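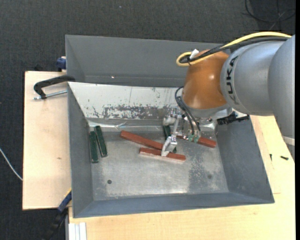
We've spent most of this winter working out what to ask for in next year's equipment budget for the bin-picking cell. Posting my notes as a thread in case anyone else is at the same stage. Prices left out on purpose, as ours come with an education discount that won't match yours. 1/

Background: small automation lab at Clurton, one arm, shared by two teaching groups and one paying project. The project is for Nadar, who want mixed parts taken out of one bin and put in another. The request has to be in by the end of the month. 2/

The arm is a KUKA and we already own it, so it isn't in the request. That makes the sum look small. It also makes people upstairs think the cell is finished, and it is some way off. 3/

What I wish I'd done at the start: write down everything touching the robot, the table or the floor, then put a price next to each line, including things borrowed from other rooms. Half of our list turned out to be borrowed. 4/

Bins first. We use sheet-metal ones with sloping sides. Sloping sides are good because parts slide towards the middle. The paint on the inside walls gets scraped by the gripper and by the parts. Budget for replacements and buy them in the same batch, or the sizes drift. 5/

Shiny bare metal on the bin floor is a nuisance for the camera. You get a bright patch that moves when the lights move. I've put in for matt coating on every bin. It's a small line and I'd cut almost anything else before it. 6/

Fixing the bins down. Clamps are fine for trials. You can shift a bin in a minute and try again. They are a poor plan for a job that runs all day, and the handles end up where you want the arm to go. 7/

So there's a line for a proper base plate with locating pins. Gernard quoted us for a plate drilled on a grid, delivery in October if we order by Easter. I'd like it sooner but the other firm wouldn't drill to our drawing. 8/

The table. A wooden top is cheap, easy to drill and easy to replace. It also moves a bit with the seasons. We re-teach our positions more often than we should have to. The plate fixes some of that. A steel frame under it would fix the rest, and that's in the "next year" column. 9/

Test parts. We train on plain coloured bars, because they are easy to tell apart and cost next to nothing. I've asked for 60 more. The real Nadar parts are awkward castings and we only get those on loan. 10/

Grippers. Ours is built up from brackets and it works, but every change means an afternoon of fitting and checking. I've asked for 3 sets of fingers in different shapes and a quick-change mount. The mount is the dearest single item in the whole request. 11/

Someone will say you can 3D print fingers. We do, for trying out shapes. They wear at the tip. For anything that has to reach into a metal bin and bump the floor, I want metal. 12/

Cables and hoses. Please give these their own line. They bend with the wrist every cycle and they don't last. We've got 800 in the request for spare cable, air hose, fittings and ties, and last year I put nothing at all and paid for it out of the teaching pot. 13/

If you are planning a new cell, ask the supplier how the cables are routed along the arm before you sign. A loop that looks harmless in the brochure can catch on the side of a bin once the wrist turns. Retrofitting a guide costs more than buying it with the arm. 14/

Floor. Ours is carpet. I've asked for hard flooring under the cell plus a covered cable channel. Estates say this comes from their budget. I've kept it on my list until I see that in writing. 15/

Small stuff that adds up: screws, tape, labels, a decent set of hex keys that lives at the cell and stays there. One line, "consumables", with a figure you can defend. Don't bury it under "other". 16/

Time. The Holtville lab let me see how they do theirs, and they cost staff hours next to every item. I copied that. Our total for fitting, wiring and testing came to 302 hours, far more than I would have guessed, and it changed the order of the list. 17/

On order: I've split everything into must have, should have and next year. Must have is the base plate, finger sets, cable spares and matt bins. Should have is the quick-change mount and the flooring. Next year is the steel frame and a second camera. 18/

I've been asked whether we should buy a second arm instead. No, at least for now. One arm that runs every day is more use to us than two that wait for parts. Ask me again when the Nadar work is signed for a second year. 19/

Lorne Chisholm is checking my sums before it goes in. If you've bought a quick-change mount for an arm this size, I'd like to know how it held up after a year, and whether you had to buy the tool plates from the same maker. Replies open. 20/20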